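Hisura two-arm bench kit for recording demonstrations: my review after one season

Lorraine Tamihana
Jan 16, 2026

I bought this kit from Jostgate in November, after I had spent too many evenings trying to make my own setup from separate parts. I teach manipulation policies from demonstrations, which means that a person moves the arms by hand control, the computer records everything, and later the network must learn to do the same. For such work the quality of the arms is important, but it is not the only thing. I wanted to know how many good episodes I can collect before I am tired or before something becomes loose. The product page does not tell you this, so I write it here.

I have now nearly 50 hours of recording with the kit. The main task was to pick up wooden blocks and put them in new places, sometimes close to each other, sometimes in a line, sometimes in a small pile. It sounds like a game for children, but it is a good test for a bench like this, because a rectangular block punishes every small error of the wrist angle.

What I ordered

The bench version comes with two arms, the rail for the front edge of the table, mounting plates, wrist cameras, and a stand for the fixed camera. The Vodus recorder software is included as a license for one computer. The table top, the walls and all objects you must find yourself. My blocks are from Ansah, some painted and some left natural, and I mix them with other things that I had in the house.

The assembly took me one long afternoon. The manual is correct but it is written in a strange order. It asks you to fix the arms to their plates and only several pages later it says that the cable should already be under the plate. I had to open the screws again. If you buy this kit, please read the whole chapter first, with the parts in front of you.

The fingers

I want to begin with the fingers because they decided if I would keep the kit or send it back. They are black, with an open triangle inside and a narrow tip. At first I did not like this shape. I was used to flat, wide pads, and with wide pads one can be a little lazy with the alignment. With narrow tips the operator must come to the object with more care, especially when there are neighbors on both sides.

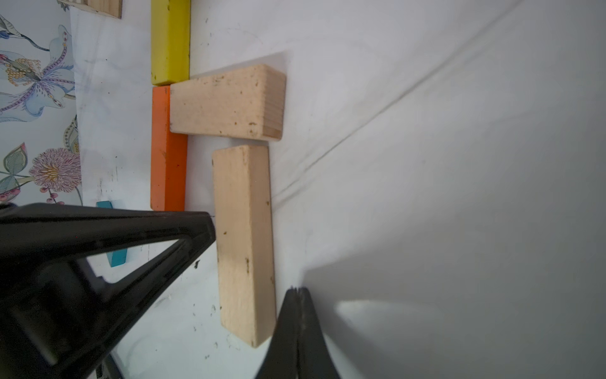
After the first week I changed my opinion. A narrow tip can go into a gap where a wide pad would push the neighbor away, and every pushed neighbor is a small lie in the data. The policy sees that the other block moved, and it cannot know that the operator did not want this. In my old recordings I had many episodes of that type, and I removed most of them by hand. With the Hisura fingers I remove much fewer.

The weak side is the grip force. It has only a few levels in the software, and the jump between the low level and the next one is too big for my taste. For wood it does not matter. For a paper box I stay on the lowest level and I close slowly. I would be glad if a later version of the software gave a simple slider.

The wrist cameras

The wrist camera sees the tips of both fingers and a good area in front of them. I had expected to use mostly the fixed camera and to keep the wrist view only as an extra. Now I believe the opposite. When the arm is low, its own body hides a part of the table from the fixed camera, and the last centimeters before the grasp are visible only from the wrist. When I trained a policy without the wrist view, it went to the correct block and then it closed the fingers too early, a little above or beside it. With the wrist view this mistake became rare.
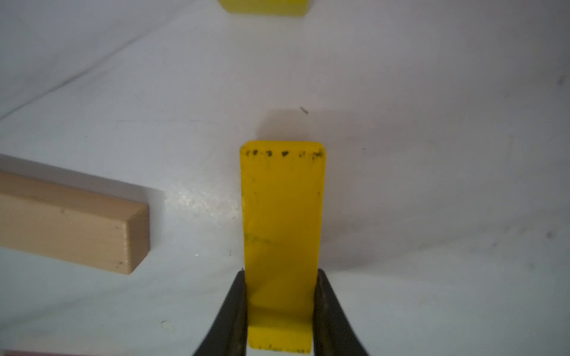 The exposure needs your attention. In automatic mode the camera changes its brightness when the arm goes down, and a yellow object can look different at the start and at the end of the same movement. I locked the exposure and also the white balance on the first page of the camera settings, and after this the videos were steady. The setting is not saved if you close Vodus before you press "store to device". I lost one evening to this and I still find it unkind, a warning would cost them nothing.

Focus is fixed. Near the tips it is sharp enough. Far from the tips it is softer, but for the policy I could not measure any difference.

The rail and the work area

The aluminum rail is the best part of the kit for me. Both arms sit on their plates at the front edge, and you can move a plate along the rail and fix it again. I chose a distance where both arms can reach the middle and each one has its own side. The camera calibration must be repeated after each move, so I do not recommend changing the distance in the middle of a dataset.

I put walls at the left, at the back and at the right, with a wallpaper full of big flowers. My first test was in the open room, and there my policy learned something from the bookshelf. I could see it, because the success went down when I took some books away. With walls the background is under my control. A busy pattern is harder for the network than a plain gray, and I wanted it to be hard. The corner posts are aluminum also, but they are not a part of the kit, I ordered them separately.

I do not clean the table completely between tasks. Objects that have no role in the task should be in the recordings too, otherwise the policy thinks that everything on the table is for grasping. A chessboard, a poker chip and a small card box have been on my table during many of the block episodes. The operator must simply work in the presence of them.
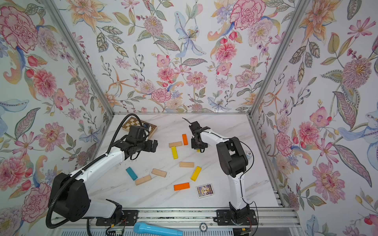
The recorder software

Vodus is plain and it does not crash. You type the name of the task, you press the pedal, you do the movement, you press the pedal again. It then asks if you want to keep the episode. I like this question very much. In my old program I had to make the decision later, and later I did not remember which episode felt wrong.

My routine is to record 20 episodes, then stand up, mix the objects on the table and change something: the angle of the board, the place of the box, which block is nearest to the arm. If I do not force myself, my hand puts the blocks always in the same comfortable area. I noticed this only when I drew the start positions on a map. Vodus can draw this map for you, but it is hidden under "export", where I would not look for it.

The time stamps of both arms and of all cameras agree well. I checked by tapping the table with a fingertip and comparing the views, and I found no shift that I could see. The files are large. One should plan a proper disk before the start, and copy in the night.

The remaining complaints: the pedal is too light and walks away on a smooth floor, so I fixed it with tape. The text in the error messages is sometimes not translated. The arm cables have enough length, but the thin one near the gripper can make a loop in front of the camera if you do not guide it, and the clips in the box are not strong. I bought better clips.

Working with both arms

For the block task one arm does most of the work and the other waits. It seemed to me a waste at the beginning. Then I found that the waiting arm must be treated as a part of the demonstration. If it waits each time in exactly the same pose, the policy is confused when it is somewhere else. Now I change the waiting pose a little from one group of episodes to the next, and I write it in the notes field.

To control both arms together is tiring for the shoulders. I make a pause often. You can hear people say that a tired operator gives "natural variation", but when I look at my late episodes I see mostly hesitation, and the policy copies hesitation very faithfully.

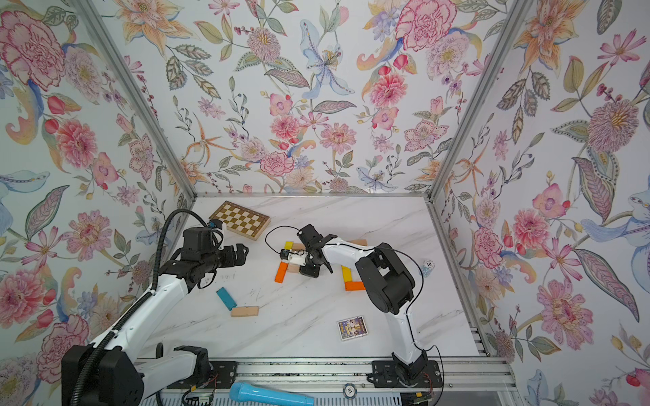 Can one person collect a useful dataset with this kit alone?

For one task on a table, I think it is possible. I did all of my recording alone, and the pedal makes this practical because the hands stay on the controls. For a policy that should work for many people's habits, I would invite at least one more operator, since my way of approaching a block is only my way.

Do the painted blocks work better than the natural ones?

The painted ones are easier to name in the task text, so I use them when the instruction mentions a color. The natural ones look more similar to each other, and I keep them in the mix so that the policy has to use position also.

Would I buy it again?

I would, from Jostgate and in the bench version with the rail. The price is high for a private person, and the manual and the force levels should be better for this money. But the arms come back to the same position after weeks of use, and the recordings I keep are recordings I can train on. In the next weeks I will try the card box as the main object, on the lowest force level, and I will add my results under this review.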